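Aton has opened orders for Rirkent, a two-arm sorting station intended for small workshops and teaching laboratories. The package includes both arms, their grippers, and a year of remote support. Deliveries begin in November.

Muchen Peng, who oversaw the evaluation at the Eltbridge test center, set the station to sorting small foam letters onto plates. The trial comprised 445 attempts over 9 sessions.

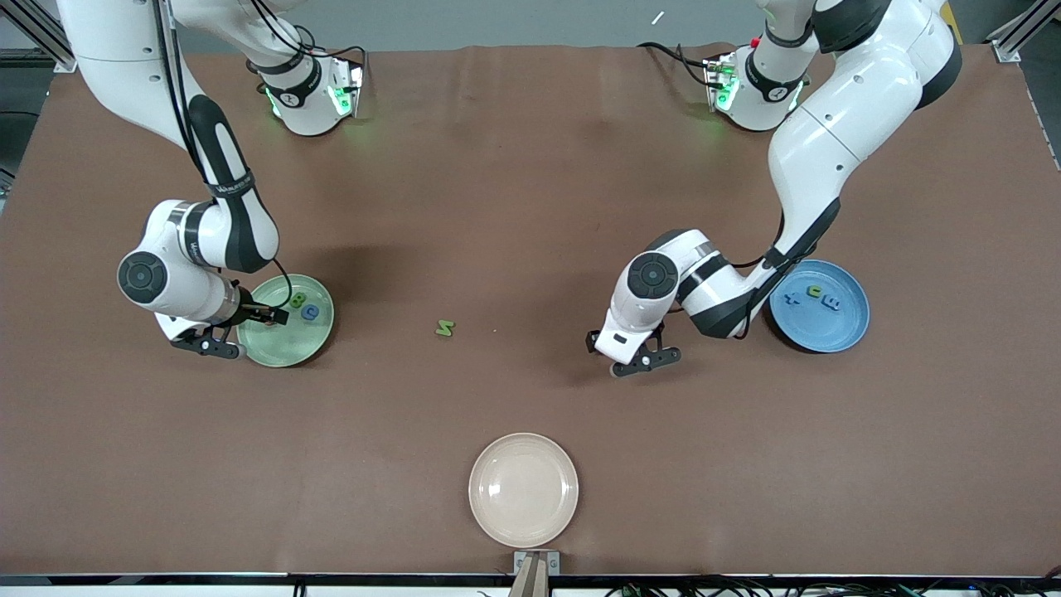
Light, flat items remain a demanding test for any two-finger gripper, and Peng's report gives them a full chapter. The accompanying software, Jia, lets an operator teach a new routine in 10 minutes — no programming is required. Spare fingers are sold separately under part number 1401.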